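About Jenuvbridge

Jenuvbridge is a contract rotational molding company. We make hollow, one-piece plastic parts for equipment manufacturers, water system installers, playground suppliers and farm supply distributors. Typical work includes tanks, floats, housings, ducts, bins and protective covers.

The company was founded in 2000 with one rock-and-roll oven and a lease on half a building in Oltwood. We now run the whole building and operate 8 molding arms on three carousel machines. The original oven is still used for sampling and for short orders that do not justify time on a carousel.

What we do

Rotational molding is a low-pressure process. A measured charge of powdered resin is placed in a hollow metal mold, the mold is closed and clamped, and it is turned on two axes inside an oven. The powder melts and coats the inside surface. The mold then moves to a cooling station, still turning, until the part is stiff enough to remove. There is no screw, no injection gate and very little residual stress in a well-run part.

The process suits parts that are large, hollow or made in moderate quantity. Tooling costs less than injection tooling, and wall thickness can be changed by changing the charge weight. Cycle times are longer, and tight tolerances are harder to hold. Customers who need a small solid part in very high volume are usually better served elsewhere, and we will say so at the quoting stage.

Materials

Most of our production is linear low-density polyethylene. We also mold high-density and cross-linked polyethylene, and nylon on request. Color is supplied as pre-compounded resin where possible. Dry-blended pigment is available for short runs, but it lowers impact strength at higher loadings and we do not recommend it for parts that will be dropped or carry a load.

Resin is tested for melt index and bulk density on receipt. Each lot number is recorded against the work order, and retained samples are kept for two years.

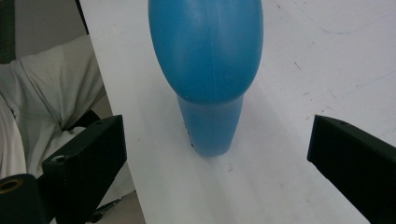

Molded plastic in two shades of blue. Surface finish and seam lines are agreed with the customer before production.

Parting lines are a normal feature of molded plastic. Their height depends on the condition of the mold flange and the clamping method. Our standard is to trim flash by hand and leave the line in place. Scraping, flame finishing and sanding are quoted as separate operations. A mottled or matte surface can be produced by blasting the mold cavity, and a gloss surface requires a polished cavity and a suitable release coating.

Tooling

We do not cut molds in house. Cast aluminum and machined tooling is purchased from Hubáček, our tooling supplier for most new programs. Fabricated sheet steel molds are used for large simple shapes. Customers own their tooling and may remove it at any time once open invoices are settled.

Transferred molds are accepted. Each one is inspected for flange wear, vent condition, clamp fit and mounting plate pattern before a sample is run. Repairs are quoted in writing. Molds in storage are tagged and racked indoors, and there is no storage charge for tooling that has run in the past 2 years.

Quality

First-article inspection covers overall dimensions, part weight and wall thickness at points marked on the drawing. Thickness is measured by ultrasonic gauge. Low-temperature impact testing is carried out on polyethylene parts at the start of each run, and again after any change of resin lot or oven setting. Dimensions are taken after the part has rested for 24 hours – polyethylene continues to shrink after demolding, and earlier readings are not reliable.

Fividard product line

In addition to contract work, we make and sell the Fividard range of drainage basins and access covers. Fividard parts are stocked in Oltwood in black and green. Drawings and installation sheets are available from the sales office.

Facility

The building has about 40,000 square feet of floor space, including a powder room, secondary operations, foam filling and warehouse. Secondary operations include routing, drilling, insert fitting and spin welding of polyethylene fittings. The plant closes for maintenance in July. Orders needed during that month should be placed by the end of May.

Contact

Requests for quotation should include a drawing or 3D file, annual quantity, resin preference if known, color, and any regulatory requirement that applies to the finished part. The receiving dock is open until 3:30 p.m.

Jenuvbridge
3353 Foundry Road, Oltwood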